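Kitchen Sessions, Gallery 2: The Wrist's-Eye View

Flurkix collects demonstrations. A person takes hold of the controls, the arm does a small kitchen job, everything gets recorded, and the recording joins a pile that will one day be fed to a policy with better manners than the last one. The pile from the Toltosstead kitchen stands at 1,922 episodes. Of those, 876 have been through review and kept. The rest are waiting their turn or have been quietly thanked for their service.

Most of our public photos come from the overhead camera, which makes the work look tidy and planned. Several readers asked what the arm itself gets to look at. The answer is mostly blue.

A few notes before you scroll. The wrist camera is small, it has a fixed focus, and it goes wherever the gripper goes, so it spends its day with its nose against things. We don't crop or sharpen for the gallery. The Drolley training code gets the same pixels you do, and it has never complained about composition. 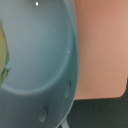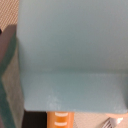

Toltosstead kitchen, wrist camera, two moments from one session. First: the blue pan beside the salmon-pink board, with a bit of something green at the left. Second: pale blue at very close range, and an orange-tan cylinder with two white bands under it.

People new to the project tend to ask why we keep views like the second one. A reviewer with a strict eye would bin it, and in the early batches one did, until we noticed the policy behaved beautifully at arm's length and lost its mind in the last couple of inches. It had hardly ever been shown the last couple of inches. Blurry close-ups are now kept as a matter of policy – ours, and with luck eventually its own.

The first view is the kind the labelers like. There's a rim, there's a board, there's a clear difference between pan and not-pan. What the green thing should be called took up a good part of an afternoon, and the label we settled on was "item." Sarmiento, our labeling tool, accepts "item" without comment. It also accepts "itme," as we found out in April.

Operator habits show up in the data too. Some people approach a pan as though it might bolt. Others swoop. We used to coach everyone toward one style and ended up with a policy that could only cope with pans in a calm mood, so swooping is now allowed within reason. Reason is defined in the operator handbook, page 2, under "Speed."

Next up is the sink set, with a target of 800 episodes. The wrist camera is getting a new lens cover first. The gallery for that one will go up once review has caught up with it, and the overhead shots will be posted separately for anyone who prefers to see whole objects.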